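Flellalora relaunch: anyone else not sold?
Board index > Comics > Small press and indie
Started by bakari_swai, 11/02/2024

bakari_swai
Read the new Flellalora #1 last night and then read it again this morning to check I wasn't just tired. I don't get the praise. It's a relaunch of a book that only ran 13 issues the first time, and half of this first chapter is people in corridors explaining the old series to each other. If you read the original you don't need it, and if you didn't I can't see why you'd care who Javis is or why his coat matters.

The art's fine. Fine is what I'd say about a bus shelter.

onolte66
Bit harsh. The corridor stuff is four pages at most and the last one pays off when the lift doors open. I agree about the coat.

What did you make of the colouring? I thought the night pages were the best thing Zoretier have put out since they started doing monthlies.

bakari_swai
Too dark on my copy. Page 5 is mud. Might be the paper, they went to that cheaper stock in January and said we wouldn't notice.

Esther C
I noticed. Mine came with ink on my thumbs.

I'm with Bakari on the story though. Relaunches always get reviewed on goodwill. Every write-up I've seen so far quotes the press release line about "a bold new direction" and the direction is the one the old book was already going in when it got cancelled. Same villain, same city, same argument between the sisters. What's bold about it?

nadhirah_s
The sisters swap sides! That's a big change — you can't say it's the same argument when they've each taken the other's half of it. I think people skimmed it.

Esther C
I didn't skim it. They swap sides for one scene and by the end Javis has talked them back round. I'll believe it's a change if it lasts past issue 2.

tatu_m
Coming in as someone who never read the original. I followed it all right. The recap bits were clunky but I'd have been lost without them, so I don't mind that they're there. What put me off was the price. For that money I'd want more than one chapter and a pin-up.

onolte66
The pin-up is by Parsons though, isn't it? That's worth something to those of us who've been waiting for him to draw anything at all.

tatu_m
It's a head and some clouds, Ottmar.
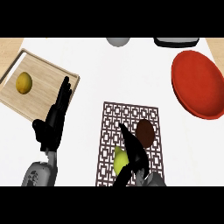 Lemon, board, placemat.

bakari_swai
Going back to the colouring, I got the shop copy out and put it next to mine and page 5 is just as bad. So it isn't my copy. Somebody signed that off.

nadhirah_s
Digital version looks lovely, for what it's worth. You can see the rooftops and the washing lines and everything.

bakari_swai
So I've paid more for the one where I can't see the rooftops. Great.

Esther C
Has anyone seen a source for this "five-year plan" the writer is supposed to have? It keeps coming up as a reason to be patient. The old series was meant to have a plan as well and we never found out who sent the letters.

onolte66
It was in the back pages of the preview. One paragraph, no detail. He says he knows the ending.

Esther C
They all know the ending. I'd like them to know the middle.

nadhirah_s
I'm enjoying it and I'm going to keep buying it, and I don't think that makes me gullible. The dialogue between the sisters on the ferry is properly good. Read that bit again before you drop it, Bakari.

bakari_swai
I've read it twice already. The ferry scene is decent, I'll give you that, mostly because nobody in it mentions the coat. I'll get #2 because the shop has already put it aside for me. After that I'm making no promises.

tatu_m
I'll wait for the collection. If there is one.

onolte66
Old one never got collected, did it? I've got spares of 9 and 10 if anybody wants them for postage.

Esther C
I'll have 10 please, Ottmar. Sending you a message now.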